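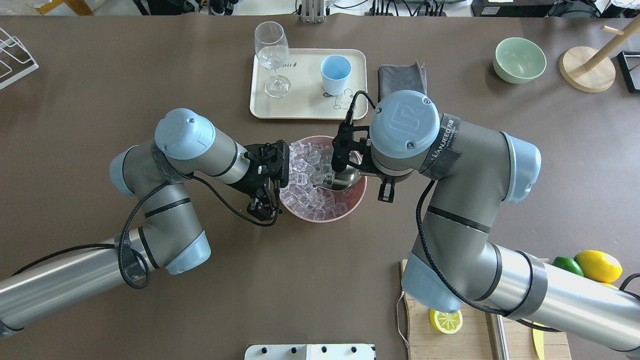

Hulside Ice Service: read me first

Contents of this folder: notes on getting ice out of a bowl and into a glass, a task most people believe they mastered at a Sunday cookout. Compiled by Anel Shezi in August, which is a poor month for ice and a good one for finding out how much you need.

Version 40. The first 39 disagreed about tongs.

What you need
A bowl, a steel scoop, a glass, a cup, a tray, a cloth.
Cubes, clear if you can get them. Crushed ice is covered in the Bimo folder, along with my opinion of it.

Setting up
Put the bowl in the middle and the tray behind it. Push the scoop into the ice, handle up. A scoop lying flat on top will slide off and take three cubes with it.
Keep the cloth folded and within reach. You will want it before you think you will.

Filling
Glass first, then cup. Tip the scoop low over the rim. Wine glasses do not forgive a drop from any height, and replacements come out of the Curkex budget.

Known issues
Cubes fuse if left sitting. Stir, don't stab.
The tray has no lip worth mentioning.

Corrections go to Anel. Tong enthusiasts may write to Sukprasert.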